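Tallow film notes, README

What's in here

Notes on films and the people who direct them, one entry per film, short. Started as a spreadsheet I kept for myself, then Ghoneim (the film club, Tuesday-night sort of thing, long gone) wanted a copy, then other people did. 3,000 entries now. Of those, 700 have a proper write-up, the rest are a line or two. Some are one word. Sorry about "fine".

Mostly melodrama, crime and family films, anything with songs in it. Weak on horror. Very weak on silent film, only 5 entries, don't rely on them.

Files

films.csv - the main one. Title, year, director, language, running time, note.
directors.csv - name, other spellings, short remark on style.
influences.csv - who said they learned from whom. Read the bit further down before using.
songs.csv - half done. Song title, film, where it falls in the running time.
old/ - leave alone, I need it for checking.

Comma separated, UTF-8. Notes column has commas in it so it's quoted. If your program splits the notes into pieces it's your import settings.

Columns that need explaining

year: year of first public showing where I could find it, otherwise release year. Festival showings count. This means some films are a year earlier than you'd expect.

language: the language most of the dialogue is in. Dubbed versions don't get a seperate row. If it was shot twice in two languages with different casts, two rows, linked by the same film_id with a and b on the end.

running time: minutes, of the version I saw. Not the official one. TV prints are often trimmed, marked tv in the source column when I knew.

note: my opinion. Not a review, not a summary. Written straight after watching, mostly late, spelling as it came. A few were softened later and those have an s in the edited column.

score: gone. Took it out in January. Please stop asking for it back.

Influences file

The one everybody wants and the shakiest. 1,000 rows. Each row is director A, director B, and where the claim comes from. Three kinds of claim: said (A said it in an interview or at a talk), credited (it's in the titles, a dedication or thanks), seen (I or another contributor thinks it looks that way).

Please filter out "seen" if you're doing anything serious. It's guesswork. Two people both liking long takes in the rain isn't influence.

Strength column is 1 to 3. 3 means A named a particular film and said what they took from it. 1 means a name in a list of names. Don't add them up, don't average them. 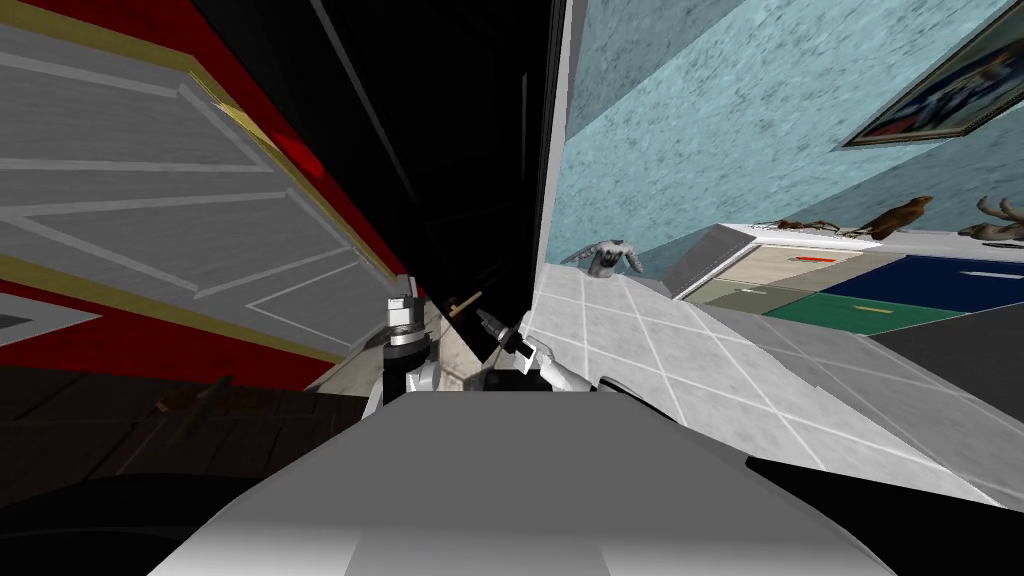
Fouad El-Sayed thinks the "said" rows are nearly as bad as the "seen" ones. Directors on a press tour will name whoever is in fashion, he wrote, and ten years later they name someone else, so a date on each row would be worth more than the strength number. He'd also like the contradictions kept, both rows, even when the same director has denied it since.

Fair point. Interview year column added, filled in for the rows where I still had the cutting. Blank means unknown. Denials now go in as their own row with "denied" as the kind. Not many yet.

Where the notes came from

Mine, mainly. A chunk from the Bomumby list, which was a mailing list people posted viewing notes to, used with permission from whoever I could reach. Anyone I couldn't reach, notes taken out and only title and year kept. Initials in the by column. If yours are in there and you want out, write and I'll remove the lot, no questions.

Teteo entries are the ones beginning T- in film_id. Came from a video shop's card index, typed up by hand. Director names on those cards were sometimes the producer, sometimes the star. Fixed where I noticed.

Known problems

- Spelling of names is all over the place. directors.csv has the other spellings, match on director_id and not the name.
- Remakes sometimes point at the wrong original. Worst for anything remade more than twice.
- Assistant directors who later directed: no link between the two careers yet.
- Songs timings drift by a few seconds, I was using the clock on the player.
- Duplicates. There are some. Send me the pair of ids.
- Women directors are thin on the ground here, that's my viewing and the shop's stock, not the film industry's real numbers. Don't make charts about the industry from this. Don't make charts about any industry from this.

Using it

Free for anything that isn't sold. Say where it came from, "Tallow film notes" is enough. If you quote a note please quote all of it, they're short and half of one usually says the oppposite.

Corrections

Plain email best. Film id, column, what it should say, how you know. "I remember it" is all right for running order and songs, not for years.

Next: finish songs up to the letter M, then the remake links. Then probably horror.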